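Build-a-Burger Counter Set: Frequently Asked Questions

Filed under: Pretend Food > Counter Sets > Help

These are the questions we get most often at Helell about the burger counter set. If you already own one and need a part, skip down to the replacement section.

What comes with the set?

The full counter set has a serving tray, a clear rack, a clear cheese holder and the play food: bottom buns, top buns, patties, cheese slices, tomato slices and lettuce leaves. The food pack can also be bought without the tray and holders. Order cards are sold separately.

Is any of it real food, or safe to eat?

No. All the pieces are artificial. They are scented with nothing and should not go in the mouth. Please don't serve real food on the tray after it has been used for play.

What age is it for?

We recommend three and up with an adult nearby. The tomato slices are the smallest pieces in the pack. If you have younger children in the room, put those away first.

How much space do I need?

The tray needs a flat, steady surface with room on both sides for the holders. A low counter or a school table works well. Two children can share one tray, one handing over the pieces and one stacking. With three or more we suggest a second tray.

Do the pieces stick together?

They do not. There are no magnets and no hook-and-loop patches. The stack stays up because the pieces are fairly flat. A tall burger with two patties will lean if the lettuce is bunched up in the middle, so spread the leaf out first.

Is there a right order for building?

The order we print on our cards is bottom bun, lettuce, tomato, patty, cheese, top bun. Plenty of people put the patty under the lettuce and that works too. If you are using the set for sequencing practice, pick one order and keep it for the whole session.

What is the difference between the two patties?

Color, mostly. One is a lighter golden brown and the other is darker. Teachers tell us they use them as two different menu items. You can call them chicken and beef, or veggie and beef, whatever suits your menu.

How should I set up the counter?

Put the tray in front of the child. Stand the cheese in its holder on the left and the top bun and patties in the rack on the right. Left-handed children may like the sides swapped. Keep spare lettuce at the outer edge, where it won't get pulled along when someone reaches for a patty.
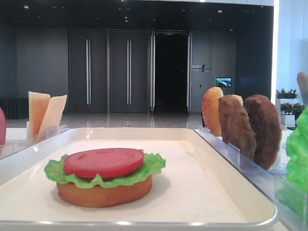
Bottom bun, lettuce and tomato on the tray, with the patties and top bun still in the rack.

Why do the slices stand up in the holders?

It makes them easier to pick up. A cheese slice lying flat on a smooth counter is hard for small fingers to get under. It also lets everyone see what is left.

How do I clean it?

Wipe the food with a damp cloth and mild soap, then dry it. The ruffled edges of the lettuce collect dust and may need a soft brush. The clear holders scratch easily, so avoid scouring pads. Nothing in the set goes in the dishwasher.

A piece is lost or torn. Can I buy just one?

Yes. Single pieces are in the Spare Parts section. Lettuce is the one people reorder most, and it ships in packs of 14. The rack and the cheese holder are also sold singly. Please check which version you have, as the slots were made wider in July and the older patties fit loosely in the new rack.

Will food from other sets fit the rack?

Fisach patties fit the current rack. Lobo buns are too thick to stand in it but look fine on the tray.

Do you sell to schools and museums?

We do. Orders over 300 pieces get school pricing. Send us a list and a delivery address and we will reply with a quote.

Can I return a set?

Unused sets can be returned in the original box. We can't take back food pieces that have been played with.

Related help pages
Sorix Play Register: Changing the Batteries
Pizza Counter Set FAQ
Printing Your Own Order Cards
Storing Play Food Between Terms

Contact Helell Customer Help | Shipping | Privacy | © Helell. All rights reserved. | Back to top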